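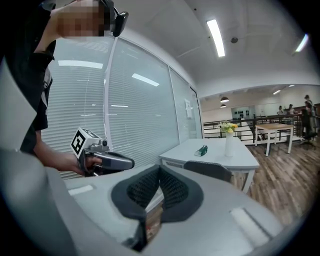 Reading time: 2 min

Handout 5: Marker cube and finger pads

The Helcombe workshop build uses one marker cube per hand-held gripper. The cube sits on top of the body with the camera module fixed to it. Print the patterns at 40 mm, matte paper, no scaling. Glue one face at a time and check each edge with a square.

Finger pads are cut from the Kimar template. Both pads must meet at the center line when closed. Trim the backing, never the contact face.

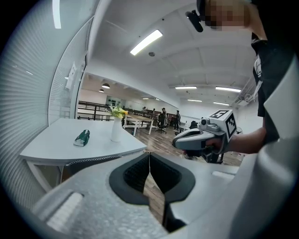 Fig. 2. Second gripper with marker cube; pads of the first in front.

Calibration is done standing, grippers at waist height. Record for 60 seconds and keep the cube of the other gripper in view. Reject any run in which the marker is lost for more than 5 frames. 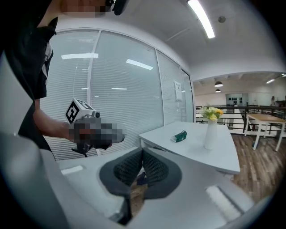 Hatsue Noguchi, Lab Instructor

Blinds stay closed during a run. Ceiling lights reflect in the glass, so compare the detected marker IDs with the printed list before saving. Log files go in the Tyagi folder, named by bench and run number.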